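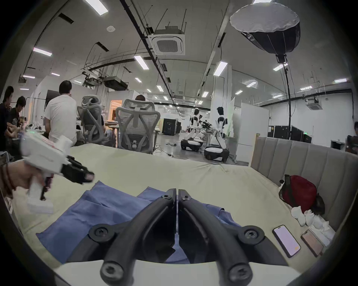
Blue cloth on the cream-yellow bed sheet, with the grey headboard and a red backpack to the right.

Frequently asked questions: the Culodon bed and bedding

These are the questions we get most often by email and from people who come in to try the bed. If yours isn't listed, write to Benjie Aquino at the Astow showroom desk.

What sizes does the Culodon come in?
Single, small double, double and king. The headboard is made to match each width. We don't do a super king, and we have no plans for one this year.

Is the headboard sold separately?
Yes. The Rankin headboard can be bought on its own and stands against the wall behind most divans and low frames. It is upholstered in grey with padded vertical channels. Check the height of your mattress first. If it is deeper than 336 mm you will lose the bottom part of the padding behind it.

How do I clean the channels?
Use the narrow nozzle on your vacuum cleaner and work from top to bottom, one channel at a time. Crumbs and fluff collect in the seams. For marks, use a barely damp cloth and plain water, and dab. Do not scrub along the seam, as the pile will lift.

Can I lean things against it?
A pillow or a bag is fine. Watch out for buckles and zip pulls, which can snag the cover. We can't repair snags under the guarantee.

Why does my sheet bunch up at one end?
It is usually one of two things. Either the sheet is the wrong depth for the mattress, or it has been put on sideways. Our sheets have a label in the bottom left corner as you stand at the foot of the bed. Start with that corner, do the one diagonally opposite, then the other two. If it still creeps, measure the mattress and send us the figure.

Do the sheets need ironing?
No. They will crease when you sit or lean on them and most of it pulls flat when you tuck the sheet in again. If you prefer them ironed, do it on a medium setting while they are slightly damp.

Will a coloured cloth or towel mark a pale sheet?
It can do if it is new and has been left lying there damp. Wash anything dark or bright on its own at least twice before you put it down on a light sheet. Blues and reds are the ones people write to us about. 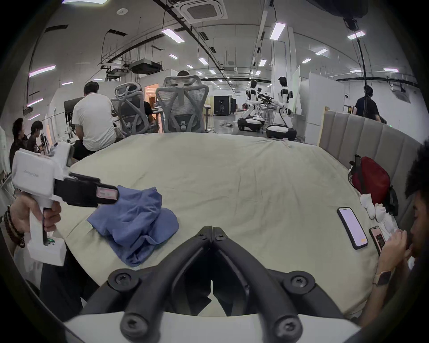

The same goes for sorting laundry on the bed, which most of us do. Keep white socks and other small whites in their own pile, away from anything coloured, and move the lot off before you go to bed. If some dye does come through, rinse the patch in cold water straight away and don't tumble dry the sheet until the mark has gone.

What is the best way to fold small cloths?
Lay the cloth flat and smooth it out from the middle. Bring the left edge over to the right, then the bottom up to the top. Fold once more if your drawer is shallow. A cloth left in a heap takes up more room and the creases set.

Is it all right to charge a phone on the bed?
Please don't. Phones get warm when they charge and bedding holds the heat in. Laying one on the sheet for a few minutes while you are using it is a different matter, but plug it in on a table or shelf.

How much does delivery cost?
Delivery is free on orders over £600. Below that it is charged by postcode and you will see the price before you pay. The double bed with mattress and headboard is £1,446, so delivery is included.

Do you take the old mattress away?
Yes, for a fee, if you ask when you order. It must be dry and in one piece. The drivers can't take it if it is added on the day.

How long does it take?
Beds in stock go out within ten working days. Headboards in other colours are made to order by Ekmont and take five to six weeks. Ekmont closes for a fortnight in July, so allow extra time if you order in June.

Can I return bedding I have opened?
Sheets can be returned within 30 days if they are unwashed and have the label on. Mattress protectors can't be returned once the bag has been opened, unless they are faulty.

Can I see the bed before I buy?
Yes, at the Astow showroom, from 10 am to 4.30 pm. You are welcome to lie on it. Please take your shoes off first.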